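4.2 Running a mixed-task evaluation

Use this procedure to score a Zernden policy on the two-arm bench. A full evaluation is 18 trials per task. Load the checkpoint and home both arms before you start.

1. Set out the objects from the Qaisi layout sheet. Keep the mug stand within reach of the drawer, but leave a gap for the fingers.

2. Open the drawer by hand if the task calls for it. Check that the slide moves freely.

3. Select the task prompt and press Start. Do not touch the table until the arm stops.
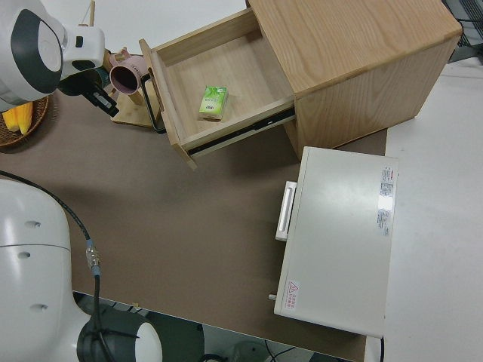
4. Score the trial as soon as motion ends. A mug counts as lifted only if it clears its peg and stays in the gripper for 3 seconds.

5. Reset the objects and change the seed. Never reuse a seed within a task.

Caution: keep cables clear of the joints – a snagged cable will trip the force limit and void the trial.

Note: the reference policy was trained on 436 demonstrations and stopped at 4,000 steps. Results from longer runs should be listed separately in the Clikach log.

Scoring rules were last revised by Fermín Paredes, November 2025. For failed grasps, see 4.3.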